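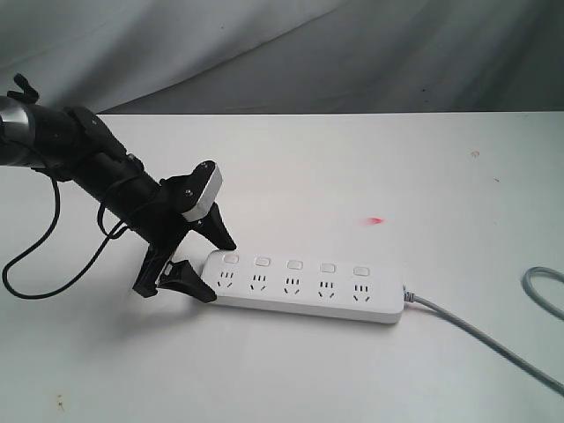
Temetti kit on the arm, fingers down at the left end of the strip.

OK so the Temetti kit review. Promised this to three different people and kept putting it off, so I'm typing it in one go. Sorry for the fragments.

Quick background for anyone new. Temetti sells an add-on kit for small arms – two-finger gripper, camera that sits on top of it, cable, brackets, and a login for their teaching software, Draden. You bring your own arm. I paid $1,603 with shipping. No discount, no loaner, nobody asked me to write this. The software is included for 90 days and after that it's a monthly fee, which I'll complain about further down.

I've had it long enough to have opinions. Bolted it on in one evening. The brackets are good, the printed instructions are not (page with the torque numbers is upside down in my copy, and it's the page you need). Carol Pilkington has the older version and told me to skip the booklet and go straight to the setup video. Should have listened.

Cable is too long for my arm. It hangs down in a big loop onto the table and you have to think about it when you plan moves. Zip ties in the box would have been nice.

What I used it on 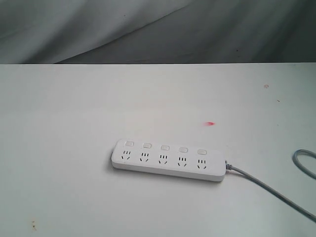 The test piece. One switch over each outlet.

Power strip with a switch for every socket. Draden has ready-made sample tasks and "press a switch" is one of them, so it seemed fair to hold them to it. It's a mean little job for a gripper. White strip on a white table, small off-white switches, and you have to hit the right one without shoving the whole thing along. Nothing plugged in while testing, please.

Teaching goes like this: you drive the arm by hand, the camera records, you mark start and end, repeat. Draden wants 20 runs before it will even build anything. I did those over a couple of sittings. Boring but not hard. The jog controls are smooth and there's a slow mode that I ended up leaving on all the time.

First build was bad. Went for the right area, pressed next to the switch, more than once. Second build, after I redid the runs with a slower approach, much better on the left end and so-so as you go down the row. I'd call it usable. Not something I'd let run while I'm out at the store.

The camera

Best part of the kit, easily. Also where most of my trouble came from. It's wide. Tilt the wrist up and you get everything – the sheet hung behind the table, the blue binder clip holding it, and off past the edge of the sheet part of the back of the room, workbench and all. Fingers always sit at the bottom of the picture, so you at least know where you are.
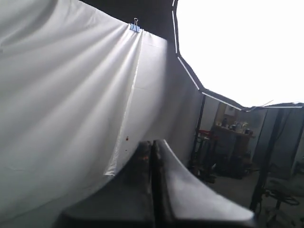 Exposure

See the top right corner there, pure white. The auto exposure gets one bright patch and doesn't seem to know what to do with it. Temetti says leave it on auto. I say don't. Lock it in the settings (Camera, then Advanced, then scroll, it's way down) with the wrist pointed at the table, and do that before you record a single run. I lost a whole batch by locking it halfway thru. Mohit Awasthi warned me about that on the Kukham forum and I read his post afterwards, naturally.

Also start every run with the wrist pointing down. If the starting view has half your room in it, the build gets picky about stuff that has nothing to do with the task. Support told me this, in fairness to them. Took 7 emails to get there but they told me.

Fingers

Big, black, wide at the bottom and tapered up to a rounded tip. Nice and stiff. They pick up scuffs fast though, and closed together like below they block a good piece of the middle of the view. Strip over to the right, already running out of the picture, and that's with the arm not very far off. So line up your approach early or the switch you want is just gone.
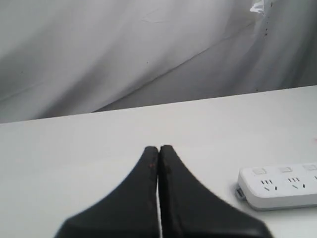 Should you get it

If you already own an arm and want to mess around with teaching it small table jobs, yeah, probably. Hardware is solid. I looked at the Staniforth kit too, cheaper, but you get a fixed camera on a stand and no view from the wrist, and for switches I want the view from the wrist.

What I don't like is the monthly fee once the free period ends. Your recordings stay yours and you can export them, but building needs the subscription. Mine runs out in December and I haven't decided. Would pay once for it, gladly.

Other gripes: no spare fingertips in the box, teh app logs you out if the laptop sleeps, and the status light is on the side I can't see from my chair.

Next up I want to try actual plugs, in and out. Different story with those sockets I think, all those slots. If anyone's got a set of runs for that, comments are open. And Carol, I still have your hex key.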